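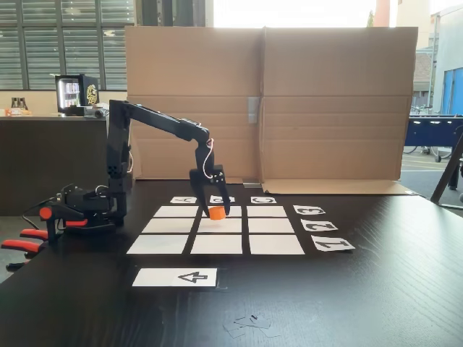
Fig. 2. The demonstration table: arm clamped at the table edge, nine paper squares, letter and number cards, cardboard backdrop.

Reading time: 2 minutes

Setting up the grid table for an open day

Thank you for taking on the grid table! It is the part of the Unoswood open day that people tend to gather round, and it is quite a pleasant thing to look after once the first few moves have gone well. Do read this section through before you touch anything — it really doesn't take long, and a cup of tea helps.

1. Choose a sturdy table and fasten the base of the arm to one end with both clamps. Squeeze the grips until the base will not rock when you push it gently with your palm.

CAUTION: Leave the arm switched off until both clamps are tight. The clamp handles stick out past the front of the table, so please keep that corner clear of coats, bags and small children.

2. Lay out the nine white squares, three by three, with a narrow strip of tabletop showing between them. Thilini Miah uses the edge of a ruler for the gaps, but a finger's width does perfectly well.

3. Put the cards A, B and C along the far side of the grid and the cards 1, 2 and 3 down the side away from the base, with 1 nearest the front. The cards face the visitors' side, so they will look upside down to you. With the orange block on the middle square of the far row, you have B3, and that is the square we like to begin with.

4. Stand the cardboard up behind the grid and check that the arm can turn without brushing it.

5. Place the arrow sheet in front of the grid, with the arrow pointing left.

6. Switch on, open the Madetti panel and set the speed to 65. For a small, patient group you may go up to 80, though 72 is where Thilini Sheikh kept it all through August and she had no complaints.

7. Ask a visitor to call out a square, type it in and press Go. Let the arm come to a complete stop before anyone reaches for the block.

NOTE: If the jaws come down a little to one side of the block, press Pause and use the small arrows on the panel to bring them across. Move the arm and not the paper, or every other square will be out as well.

CAUTION: Hands stay off the table whenever the arm is moving, and that includes yours. Check too that the cable at the wrist hangs free before each new group.

8. When the group has finished, send the arm to Rest, wait for the light on the panel to go out, and only then loosen the clamps.

Related sections
Packing the arm away
Talking to school groups
Madetti panel: saving a position
Getting to the Fitzsimmons hall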